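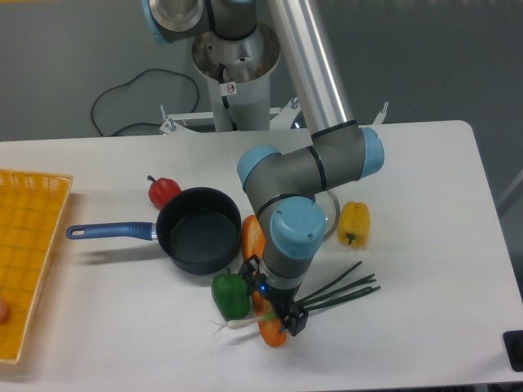

plusthorpe_k
Third protective stop this week. The arm goes down for an item, gets close, then halts with a force limit error and sits there until someone walks over and clears it. Bell peppers never trigger it. The green onion lying across the carrot is where it likes to die -- the gripper has the onion, the carrot is underneath, and I suspect the fingers are pushing into the carrot and the table. 19 stops in 100 picks. Firmware is current, for what that's worth.

m_eichhorn
Your grasp height is too low. Raise it a hair and go to lunch.

plusthorpe_k
Raised it. Now it picks up air with great confidence.

Hekilus
Check the payload setting before you touch heights again. If the gripper mass is wrong, the arm thinks it's being leaned on all day. Ours was off after a tool swap in May and we blamed the table for 30 days.

m_eichhorn
Wrong payload would fault on the peppers too. He says it doesn't.

Hekilus
Not if they're up high and he never gets near the limit. I've seen it.

deepak_a
Whatever you do, please don't just loosen the force limit. Someone at our shop did and I have the bruised knuckles.

plusthorpe_k
Limit stays put. Payload was wrong, by the way. Fixed it, and I'm down to four stops in 100, all on the onion. You may both gloat a little.

m_eichhorn
Still too low.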